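The cups are the easy bit, says the woman who doesn't trust the software

16 March 2022

Yamila Espinoza has a phrase she uses when somebody shows her a video of a robot doing housework. "Very nice," she says. "Now show me the log."

She has been saying it at Flotstead for long enough that colleagues say it back to her. Her job is the layer of software that sits between what the cameras report and what the arm is told to do, and she describes it without much romance. It takes a guess about where things are, checks whether the guess is any good, and decides whether anyone should act on it.

"Most of the work is in the middle part," she says. "Most of the talks I sit through are about the first part and the last part."

I went to see her because of a planner called Cabral, which her group has been testing and which its authors at Bovirport have described, in a handout I was given at the door, as able to handle "everyday tabletop tasks without task-specific tuning". Espinoza has read the handout too. She has underlined "everyday" in pencil.

The task she picked to try it on is hanging cups on a mug tree, and taking them off again.

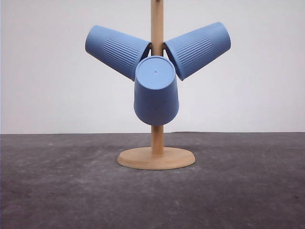
Manipulation Software Group, Flotstead

"People assume I chose it because it's hard," she says. "I chose it because it's boring and there's a right answer. A cup is on the stand or it isn't. You can't argue your way round that with a nice chart."

It does have its traps. The cups are all the same pale blue, and when they hang close together one of them hides part of the others. A person sees three cups. The perception code, she says, sees a blue region with some edges in it, and has to decide where one cup stops and the next begins. In the early runs it was fond of deciding there were two.

"And it was sure," she says. "That was my complaint. I don't mind a program being wrong. I mind it being wrong with a confidence score I'd be pleased to get in an exam."

Cabral's answer to this is to plan anyway and correct on the way in, using the camera on the wrist once the arm gets close. Corey Costigan, who looks after the control side and is a good deal fonder of Cabral than she is, thinks that is the sensible approach. "You don't work out exactly where the door handle is from across the street," he told me. "You walk up to it and have another look."

Espinoza has heard the door handle before. "Fine, but you know which house it is," she says. "If the first guess is bad enough, the wrist camera turns up and it's looking at the mat. Then what does it correct towards?"

She wrote a check for that case. If the wrist view doesn't contain enough of what the planner expects to find, the arm stops and the run is marked as a failure. The Bovirport team had it marked as a retry, which doesn't count against the score.

This is the argument she most wants to have, and she brings it up three separate times while I am there. In the set of runs she has been going through, 1549 in all, the published way of counting and her way of counting give different pictures of the same software. She won't let me print either percentage until Bovirport has had time to reply, and she is quite stern about it. What she will say is that 42 of the runs recorded as clean successes had at least one silent retry inside them.

"I'm not saying anyone cheated," she says. "They wrote down what they meant by success, it's on page two, and I read it late. But if my kettle needed a second go I'd know about it. I'd want the paper to know about it."

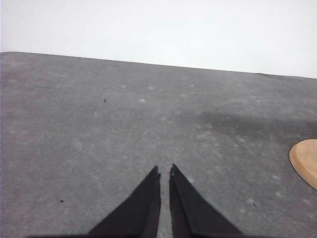

The mat gets her on to a different grievance, the question of what the depth estimate does with a plain surface. A big stretch of grey with very little on it gives the software little to hold on to, and it will sometimes take a mark or a bit of fluff as something worth knowing about. Mirta Riquelme, who maintains the perception code, spent most of a fortnight on one fault of this kind. Her fix was to ignore anything below a certain height. It worked, and Espinoza dislikes it.

"It's a number in a settings file," she says. "Somebody will put a spoon down one day and the robot will be very calm about the spoon."

Riquelme, when I put this to her, agreed about the spoon. She also pointed out that nobody had asked for spoons.

There is a second program in the comparison, an older one called Gandano, written in-house and not much loved. It has no learning in it to speak of. It fits a cup shape to the points it is given, works out a short list of ways to hold the cup, throws away the ones that would hit the stand, and tries what's left. If nothing is left it prints a line saying so and waits for a person.

Does she think it's better? She takes a while over that.

"It's slower, and it's useless on anything that isn't the cup we told it about," she says. "Change the cups and it's finished. Cabral would at least have a go. So no, I wouldn't say better. When Gandano stops, I can tell you why by lunchtime. When Cabral stops I've got a folder of tensors and Corey's opinion."

Costigan's opinion, for the record, is that she will come round once the new logging is in. He has been adding it himself through March, so that every plan is saved along with the plans that were turned down. Espinoza has asked for the timestamps to be in the same clock as the arm controller's. They aren't yet. She mentions this twice.

I asked what it would take for her to put her name to the claim in the handout, pencil and all. She said she would start with taking out "everyday", and then she would like to see the same runs done by people who didn't write the planner, in another building, with the stand put down wherever they felt like putting it.

"And the failures in the main table," she says. "Not in the appendix. I've found a lot of interesting things in appendices."

The Bovirport group has been sent her notes. She expects them to disagree with her about the retries, and she has a meeting booked with them to go through the runs one at a time, which she seems to be looking forward to more than Costigan is.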